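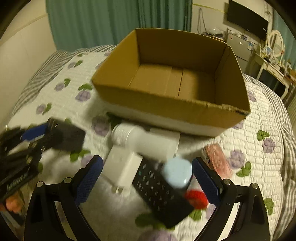

Montserrat Peñalver opened the February meeting of the Flolasville Tenants' Circle at 7 p.m. and thanked everyone warmly for coming out in such weather. Talk went first to the swap shelf, which Yayra Sarpong would dearly love to see grow – small household things are welcome, like the black remote control and the white phone charger.

Anselmo Arrieta reported $1358 in the garden fund, and we all agreed, after a good long chat, to order 17 rose bushes. Adjourned at 8:30.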